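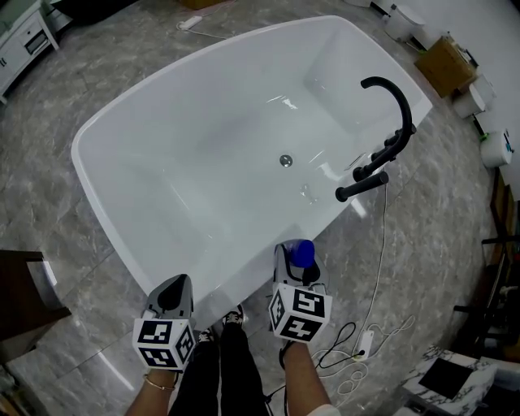
*White freestanding tub with a black gooseneck faucet.*

# Wullel peak flow diaries

Morning and evening peak flow readings from adults with asthma, typed up from paper diaries and cleaned for teaching use. Compiled at Innes.

## Contents

- `readings.csv`: one row per reading, in L/min
- `people.csv`: age band, height band, usual meter
- `notes.csv`: free-text remarks, names removed

There are 300 diaries. Each one runs for 60 days, though many have gaps. Missing readings are left blank and should not be read as zero.

## Known problems

Two meter scales were in use. Values from the older scale were converted, and the `scale` column says which rows. Readings above 800 were treated as typing errors and dropped. Evening entries are thinner than morning ones, mostly on weekends.

## Loading

The files open in any spreadsheet program. Fleteo users can import the folder directly; in Jorenix, set the text encoding to UTF-8 first.

## Use

Teaching and practice only. Do not use these numbers to set anyone's treatment or action plan.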